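Artificial hydrangea

An artificial hydrangea is a made flower head, or a full stem with leaves, copying the mophead types of garden hydrangea. Used in vases, wreaths, wedding work, shop windows. Sold singly or by the bunch. Also called silk hydrangea, though real silk is now rare and most are polyester.

Construction

Florets cut from woven cloth, four petals each as a rule, stamped out in stacks with a shaped die. Cloth is stiffened first, otherwise the edges fray badly. Each floret is then pressed with a warm mould to put in veins and a bit of cup, and pushed onto a small plastic peg. Pegs join to a branching spray, spray slots onto the main stem. Wire core in the better stems, so they bend and stay bent.

Cheaper heads use fewer florets and bigger petals to fill the gap. Looks fine from across a room. The Kukex pattern book lists a full mophead at 80 florets and a filler head at 20, the filler being meant for the back of an arrangement where it wont be seen.

Colour

Blue is the usual choice, then white, pink, green and the faded "antique" shades. Dye goes on in the piece or by hand after cutting. Hand tinting puts the stronger colour at the middle of the floret and lets it thin out towards the rim, closer to the living plant. In garden hydrangeas blue depends on acid soil, no such trouble here. Sun fades the cloth though, blues often going greyish first.
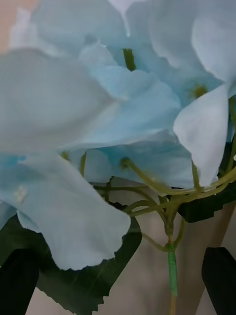

Pale blues mix well with white roses and grey-green leaves, less well with cream, which can look dirty beside them. Ullis, a mail order seller, dropped its cream and blue bunch for this reason and brought out an all blue one the following September.

Care

Dust is the main problem. Lint clings to woven petals and shows up most on light colours. A soft brush or a hairdryer on the cool setting will do for most of it. Washing is risky; some dyes run, and the stiffening can come out so the petals go limp. Frayed edges may be trimmed with small sharp scissors, following the curve. Loose florets push back on the peg, a dot of glue if needed.

Store upright or in a deep box with tissue between the heads. Crushed petals usualy recover with a little steam, held well back.

See also: Dried hydrangea; Fabric flowers; Pesitz wreath; Ketilsson stem wire

Last changed 2008-11-12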